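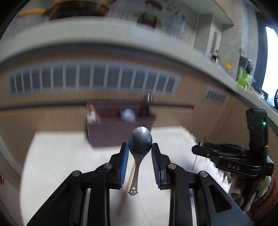 Jun 26, 2022
By Ruan Fourie

Athlete's foot has never required an athlete. I have had it twice and on neither occasion had I run anywhere. It's a fungus, it likes damp socks and warm bathroom floors, and most of the work of getting rid of it is housework. The cream goes on the foot, and the rest of the house is your problem. One rule I follow all through treatment is that cream from a tub comes out with a tool, never a finger that has just been between two toes. An old metal spoon with a scratched bowl and a smile stamped in the handle is plenty good for this. Once it has the job it doesn't go back in the kitchen drawer, however cheerful its little face.

Socks first. Turn them inside out before washing, so the skin flakes get rinsed off instead of riding around in the toe. Use the hottest wash the label allows, and dry them all the way. A sock that is "nearly dry" is a rental property for fungus.

Shoes need a day off between wearings. Pull the insoles and stand them on end somewhere airy. Balled-up newspaper in the toes helps – change it at bedtime if the shoes got soaked. My brother-in-law Yhon keeps his work boots in a sealed plastic tub to spare us the smell, and has had the same itch since March.

Bath mats get washed weekly and hung over the tub, not left on the floor to brood. Everybody gets their own towel. Dry your feet last, or give them a separate towel, and don't skip the gap by the little toe.

Keep using the cream for as long as the package says, even after the itching quits. I stopped after 2 days the first time, feeling cured and rather smug, and was back at the pharmacy before the tube was empty. If you have diabetes, or the skin is cracked, swollen or oozing, skip all of this and call your doctor.

Flip-flops at the pool, too. Yes, even the nice pool.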